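Come drive a robot arm with us: participants wanted for the Burkgate open day

Hi all! I'm looking for people to take part in our spring open day at Burkgate, and I'd love it if you came even if you have never touched a robot in your life (especially then, to be frank). We have 11 places for drivers and a longer list for people who only want to watch, ask questions and eat the snacks.

You'll sit down at a pair of hand controls, get a short lesson from me, and then use two robot arms to pick up small colored blocks and put them where I ask. It sounds like a kids' game and it kind of is — until you try to turn a block around with fingers that aren't yours! My first go was awful. I've been doing it for 6 months now and I still mess up the corners.

Each session runs 45 minutes with a break in the middle. You get a warm-up with one arm, then both together, then a free round where you can build whatever you like. At the end I'll ask you to fill in a short form on what felt easy and what drove you nuts. Please be blunt, we're going to change the lesson based on what you write.

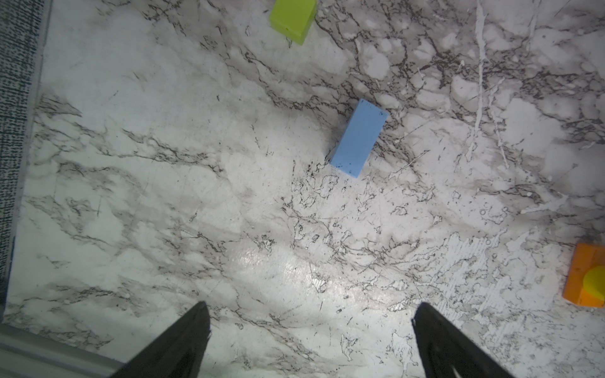
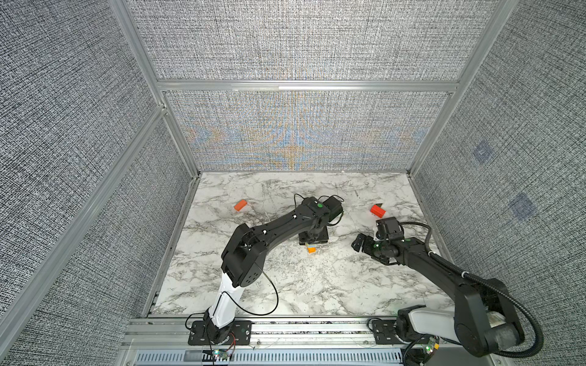
Blocks on the marble-patterned work surface at Burkgate, first close up at the gripper and then with both arms in view.

Who can join: anyone 16 or older who can sit comfortably at a desk and use both hands. Glasses are fine. Left-handed people, please sign up, we had only three last time and I want to hear more from you. No coding, no math, no homework. If you work in a shop, a kitchen, a hair salon or anywhere else you use your hands all day, I'd be extra happy to have you.

Drivers get a $25 gift card and a free lunch. Watchers get lunch too, but you have to let me know you're coming so I order enough sandwiches (last year we ran out before noon and I heard about it for weeks).

The open day is in the Brusmont building, room 497. Take the elevator to the fourth floor and turn left. Doors open at 9:30 and the last driving session starts at 3. Come a little early if you can — the sign-in desk gets slow — and wear short or snug sleeves, as loose cuffs catch on the hand controls.

To sign up, write to the open day desk by April 17, 2018 and tell me whether you want to drive or watch, plus a morning or afternoon preference. I'll answer everyone, though it may take me a couple of days. Friends can ask to be put in back-to-back sessions, so bring one along!

Recent postings
Weekend front desk help, Brusmont building
Cudasell: part-time parts packer, evenings
Mac an tSaoi workshop seeks summer trainee
Burkgate: lab technician, one-year contract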